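Corina Ghiță
thread, posting between meetings

Every few months somebody at work forwards the "3371 people ditched snacks with this one rule" article. It came round again this morning. I read the whole thing this time so you don't have to.

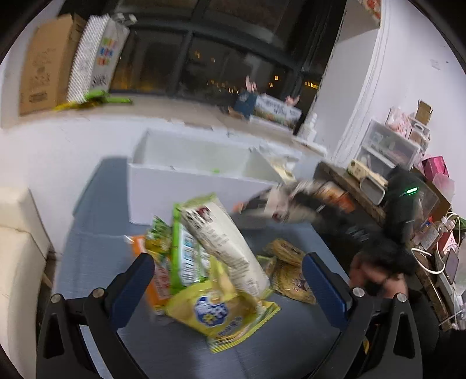 Patricio Montoya: Isn't the rule just "put them where you can't see them"? My mother did that in May and we found them by supper.

Yes Patricio, that's the rule. Out of sight, out of mind, with a chart. The chart has no numbers up the side, which I would have liked in a chart.

Where do the 3371 people come from? The article says "a study." The link on the word "study" goes to a company called Widmer, who sell opaque storage tins. The tins are very nice. The study is a page that says "in our survey."

So I wrote to Widmer and asked what the survey asked. I got a polite answer in under an hour, I'll give them that. It was one question, emailed to people who had already bought a tin: "Do you feel you snack less?"

Feel! After spending money on a tin! I feel I run more every time I buy shoes.

Nobody weighed anything or kept a diary. There was no second group of people with see-through jars or a plain cupboard. You can't get "ditched snacks" out of "do you feel you snack less," but the headline managed it.

Bonifacio Sarmiento: ok but it does kind of work on me. if the crackers are on the counter I eat the crackers

Sure, and I believe you. I eat what's in front of me too. My problem is with the jump from "I eat the crackers on the counter" to "buy this and you'll save up to 485 calories a day."

About that 485. I followed it through three other articles. Each one links to the one before, and the oldest links to a wellness blog called Tarthorpe, where it shows up in a caption with no source at all. As far as I can tell it was born there.

It's also suspiciously exact. If it had said 500 I would've rolled my eyes and moved on. 485 sounds like somebody measured — and that's the only work the number is doing.

The other figure in there is the good old 2000 calories a day, used as if every reader were the same size and did the same job. My brother carries drywall. I sit in a chair and complain online.

Canan Yalçınkaya: What would convince you, though? Genuinely asking.

Fair question. Two groups, same food in the house, one with it put away and one with it out. Count what gets eaten, for longer than a weekend. Check again a few months later, when the tin isn't new anymore. Paid for by someone who doesn't sell tins.

And I'd want to know what people ate instead. If I can't find the chips I don't sit there hungry and noble, I make toast. Toast isn't in the survey.

I'm open to the idea that hiding food helps a bit. It sounds reasonable. Lots of things sound reasonable and then shrink when somebody checks, and I can't find where anyone checked this one.

Widmer says a "larger survey" is coming. I asked if the question would be different. No answer to that one yet — will add it here if I hear.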